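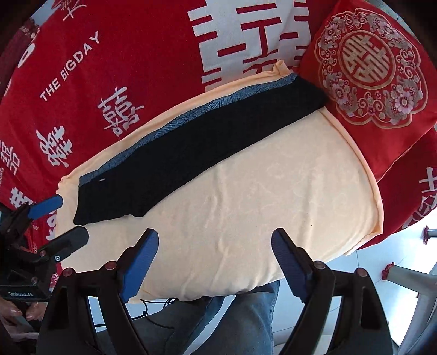
What does a per-head catering price cover?
The food as listed on the menu and, in most quotes, its delivery to one address. Staff, plates, ice, linens and the trip back to collect the trays are usually separate lines, if they appear at all.

Courses > Food Service Management > Unit 4 > Reading a Catering Quote

Handout for the May session
Prepared by the course instructor, Flololstead Evening Program

Caterers like round numbers and warm adjectives. Your job this week is to distrust both. We will work from two sample quotes for the same office lunch, 35 guests, cold buffet. One is from Brelent, the other from Usow Kitchens. Bring a pencil and a calculator.

1. The headcount
Ask who fixed the number and when it can change. Brelent lets the client cut the count up to 4 days ahead. Usow says "reasonable notice," and I have never seen a kitchen and a client agree on what that means. Get a number in writing.

2. "Generous portions"
This phrase has no weight, so put one on it. Ounces of protein per guest, pieces per guest, trays per table. If the sales rep can't tell you, the kitchen hasn't decided yet, and you will find out at the buffet.

3. The discount
Usow offers 15 percent off "large orders." Off what? Compare the platter prices in its regular menu with the ones in the event menu before you get excited. In our sample the event platters start higher, and most of the discount disappears. The delivery fee isn't discounted at all.

4. Freshness claims
"Made the same day" can mean rolled that morning or unwrapped that morning. Ask what time the rice is cooked, what time the fish is cut, and how the food is held between the kitchen and the table. Cold food should not sit out for more than 2 hours. A quote that promises an all-afternoon buffet with no refill schedule is promising something I wouldn't eat.

5. Service charge and tip
These are different things. The Nikolovski worksheet (back page) has a box for each — fill in both, even if one is zero. Do not assume a service charge reaches the servers.

For Friday
Rewrite the Usow quote so that every cost has its own line. Then write one paragraph on which supplier you would hire. "Brelent is cheaper" will not get credit unless your math shows it.

Flololstead Evening Program | Contact the program office | Copyright, all rights reserved | Back to top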